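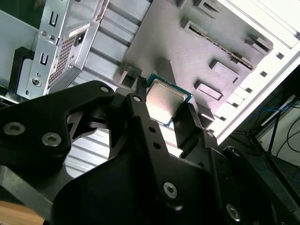
Dindville, November 7, 2025

Notes for the processor session, PC assembly, room 315

Okay, so this is the one everybody gets nervous about, and I do too, a little, even now. Read these before you come in and bring them with you, because I will forget to say half of it out loud!

Start with the chip itself. The silver lid on top is the heat spreader. It's metal, it's tough, and it's the part the cooler will press against later on. Around it you get a thin rim of circuit board, kind of blue-green, and that rim is where you hold it. Two opposite edges, nothing else. Keep your fingers off the underside completely, and try not to leave prints on the lid either (if you do, we have wipes, don't use your sleeve).

Next, find your way around the board. People mix up the sockets and the slots all the time in the first week. A slot is long and narrow, and an expansion slot has a row of tiny gold contacts running along it. The processor goes in the socket, the square area, and it gets a lid or lever of its own depending on what board you've drawn. Look yours up in the Hultis binder before you touch anything. Agnes Lamont rewrote those pages over the summer and they're so much better than mine were.

Now the seating. Open the lever all the way. Find the little corner mark on the chip and the matching mark on the socket, and line them up while you're still above the board. If you're working with the board already in the case, turn the case until you can see both marks without leaning over it. Then lower the chip straight down, flat, and let go. No pushing! It should drop in under its own weight. If one corner rides high, lift it out and check the marks again.

Close the lever after that. On some boards this takes more force than feels decent, and there may be a creak. I jumped the first time I heard it.

Things I'd like written in your log: board model, which corner the mark is on, and who checked your alignment before the lever went down. Ask your neighbor or ask me. Brayden Marchand is covering the back benches, so grab him if he's closer.

Paste and coolers are next time, so please leave the tubes in the Karna drawer.

Reading: handout 10, plus the first 5 pages of the Lukumay packet (skip the part on laptops, we're not doing those until spring). Wrist straps are on the hook by the door. Put yours back, I was short more than once last term.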